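Things I Have Learned From Moving to a Smaller Closet

March 9, 2026

The apartment in Vunville has one closet. The listing called it "generous," and I suppose it is, if you are a coat. I moved in with 42 shirts, which I know because the movers charged by the box and I got suspicious.

My first plan was a system. I read a long article by a woman who owns nine garments, all of them oatmeal, and I came away feeling judged and a little hungry. Her advice was to hold each item and ask if I would buy it again today. I would buy none of it again today. I have rent.

So I called my friend Tove Bundgaard, who has moved more than anyone I know and throws things out the way other people breathe. She went through my sweaters in ten minutes. The one from Padelham, which I have owned since 2000 and which has one working elbow, went straight on the donate pile. I took it back off when she went to find the tape.
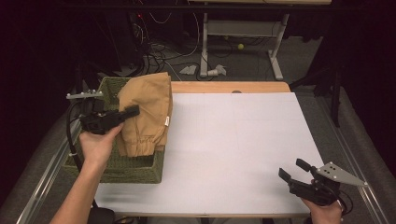 Pants were harder. I own comfortable pants and I own pants for the person I was going to be by last May, and only the first kind ever gets washed. Tove wanted the second kind gone. We settled on keeping two pairs, and I hid a third behind the vacuum.

The donate bags are still in the hall. The shop on Duangkaew Street takes clothes on Thursdays, before noon – a time of day I mostly know from other people's stories.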